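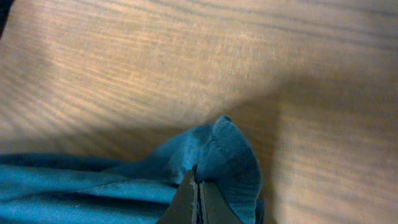 접수 번호 113. 품목은 알레로(Allero) 4족 보행 기체의 비변형 스태추, 한정판 230개 중 84번. 의뢰인은 살마 파흐미. 의뢰 내용은 진위 확인과 상태 등급 판정이었다.

달리아 람라니는 월요일 오전에 상자를 열었다. 외부 골판지 상자, 내부 컬러 박스, 발포 스티로폼 두 단. 봉인 테이프는 한 번 절개된 뒤 같은 폭의 투명 테이프로 다시 붙어 있었다. 그녀는 점검표의 '개봉품' 칸에 표시하고 절개선의 방향을 적었다. 왼쪽에서 오른쪽. 칼날은 얇은 것.

제조사는 그라토라(Gratora)였다. 폴리스톤 본체에 ABS 부품을 접착하고, 관절부 케이블만 연질 PVC로 처리하는 회사다. 원형사는 샤우키(Shawky)라는 이름만 썼고, 초판 이후로 작업을 하지 않았다. 그래서 초판 가격이 올랐고, 가격이 오르자 복제품이 나왔다. 복제품은 대개 무게에서 걸린다. 수지에 섞는 석분의 비율을 맞추지 못한다.

84번은 무게가 맞았다. 보증서에 적힌 값과의 차이는 저울의 오차 범위 안이었다.

다음은 도색이었다. 달리아는 자외선 램프를 켜고 등판부터 확인했다. 그라토라의 무광 클리어는 자외선 아래에서 거의 반응하지 않는다. 등판, 이상 없음. 흉부, 이상 없음. 오른쪽 앞다리의 두 번째 관절 아래에서 푸르스름한 띠가 나타났다. 폭은 손톱 정도였다. 그녀는 램프의 각도를 바꾸어 같은 자리를 다시 보았다. 띠는 그대로 있었다.

접착 흔적이었다. 시아노아크릴레이트 계열로 붙이고, 퍼티로 메우고, 사포로 면을 잡은 다음 도색을 다시 올렸다. 자연광에서는 보이지 않았다. 루페로 봐도 웨더링의 결이 원래 부위와 이어졌다. 녹 표현의 점묘가 왼쪽 아래로 갈수록 성겨졌는데, 이것은 샤우키의 버릇이었다. 복제 업자들은 점묘를 균일하게 찍는다.

달리아는 참고 파일을 열었다. 초판 원형의 근접 사진 50장과 대조하는 데 오전이 다 갔다. 점의 크기, 간격, 안료의 입자. 수리 부위와 일치했다.

오후 세 시에 의뢰인에게 전화했다.

"진품입니다. 다만 오른쪽 앞다리에 수리 이력이 있습니다. 등급은 B로 내려갑니다."

"수리요?" 살마 파흐미가 말했다. "저는 맡긴 적이 없는데요."

"취득 경로를 여쭤봐도 되겠습니까."

"막베르그(Makberg)에서요. 전시장이 문을 닫을 때 재고를 일괄로 넘겼어요. 아버지가 거기서 사셨고요. 그 뒤로는 계속 장식장 안에 있었어요."

막베르그는 초판 발매 행사를 연 곳이었다. 달리아는 행사 기록을 찾았다. 운송 파손 한 건, 현장 처리. 처리자 항목에는 서명 대신 점이 여러 개 찍혀 있었다. 점은 왼쪽 아래로 갈수록 성겼다.

"아직 듣고 계세요?"

"네. 등급은 규정상 바뀌지 않습니다. 수리품은 B입니다."

"알겠어요. 그럼 팔 때는 얼마나 깎이나요?"

"통상 삼 할입니다. 비고란에 수리자를 기재할 수 있는데, 그 경우의 시세는 자료가 없습니다."

수화기 너머가 한동안 조용했다.

"수리한 사람이 누군데요?"

달리아는 기록 사본을 출력해 감정서 뒤에 끼웠다. 비고란에 '원형사 본인 추정'이라고 쓰고, 근거 자료의 쪽수를 괄호 안에 적었다. 그런 다음 의뢰인에게 같은 문장을 읽어 주었다.

"팔지 않을게요." 살마 파흐미가 말했다. "다리는 손대지 마시고 그대로 보내 주세요."

달리아는 반송 방법을 확인하고 전화를 끊었다. 스티로폼 하단에 본체를 앉히고, 오른쪽 앞다리와 홈 사이에 중성지를 한 겹 더 넣었다. 봉인 테이프는 원래 절개선을 덮지 않게 붙였다. 접수대장의 113번 줄에 발송 시각을 적고 114번 상자를 꺼냈다.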